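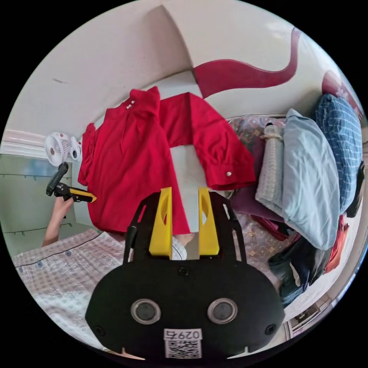 Tres semanas con Trana y ya toca reseña, que me lo habéis pedido varios en los comentarios. Para quien no lo conozca: programa pequeñito para recolorear ropa de los Sims 2, lo hace Beat Gisler en sus ratos libres. Gratis. Yo venía de hacerlo todo a mano, exportar textura, abrir el editor de siempre, guardar, importar, rezar. Mi prueba de fuego son siempre las camisas, y más si son como la de la foto, roja muy viva, manga larga, dos botones plateados pequeñitos justo debajo del cuello y otro en el puño. El rojo se come los detalles. Siempre. Y los botones acaban siendo dos manchas grises.

Instalación: descomprimir y ya. Pesa poco. La primera vez tarda un rato en leer la carpeta de descargas - la mía tiene 1218 archivos, culpa mía - y parece que se ha colgado. No se ha colgado. Esperad. Una barra de progreso no estaría mal, Beat, si lees esto.

Lo bueno. El selector de color respeta las sombras de la textura original, así que los pliegues no se quedan planos. Pasé una camisa de azul a rojo en dos clics y la arruga del codo seguía ahí. Con el método viejo me tocaba repintarla. También puedes bloquear zonas: marcas los botones, le das al candado y ya no se tiñen. Lo uso para todo, cinturones, hebillas, cremalleras. 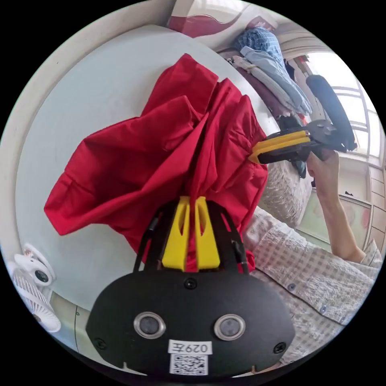
Tela roja recogida en un pliegue.

Probado en Plarkcombe, mi barrio de pruebas, con la familia Schnyder entera vestida de recolores míos. Abuela incluida. Ningún destello azul, ninguna prenda invisible. Eso sí, la miniatura del catálogo no se actualiza hasta que borras la caché, y en el manual no lo pone en ningun sitio. Lo apunto aquí por si a alguien le ahorra la tarde que perdí yo.

Lo malo. Los cuellos. El programa trata el cuello y la tira de botones como la misma pieza, y si quieres uno en otro tono hay que recortar la máscara a mano. Con ratón es un horror, con tableta se lleva mejor. Luego está el guardado por lotes, que en teoría aguanta 300 archivos de golpe y a mí se me cerró con la mitad. Dos veces. No perdí nada porque va haciendo copias, pero da susto. En la versión de enero ya pasaba, asi que no le echéis la culpa a vuestro ordenador.

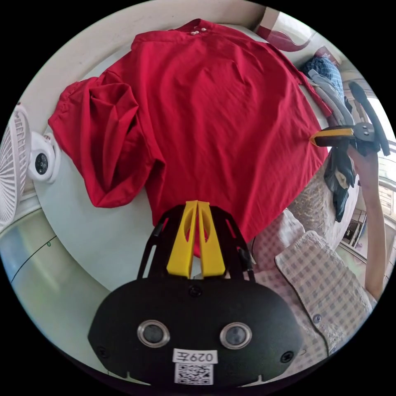

Y la parte de las mangas, que era lo que más me interesaba. En las largas hay una costura por detrás donde se juntan los dos trozos de textura, y si el tono es muy saturado se nota una rayita. Jemar lo soluciona mejor, ahí hay que ser justos, tiene un difuminado automático de costuras que funciona casi siempre. Pero Jemar es más lento, no bloquea zonas y la interfaz parece una hoja de cálculo. Lo que hago ahora: recolor en Trana, repaso de costuras en Jemar y al juego. Un poco rollo andar con dos programas, pero salen bien.

Ah, los nombres de archivo. Trana te mete un número delante de todo lo que guardas. Tengo unos 407 recolores y ordenarlos luego por prenda es imposible. Se desactiva en opciones, tercera pestaña, la casilla sin traducir. Hacedlo ANTES de empezar.

Nota: un ocho. Para ropa de adulto, muy recomendable. Para bebés no lo he probado. Para pelo ni lo intentéis, las transparencias salen con un borde blanco feísimo.

La camisa roja la subo en cuanto arregle la rayita de la manga izquierda. Versión de mujer y de hombre, con los botones en plata y en negro. Si alguien la quiere en otro color, que lo diga abajo.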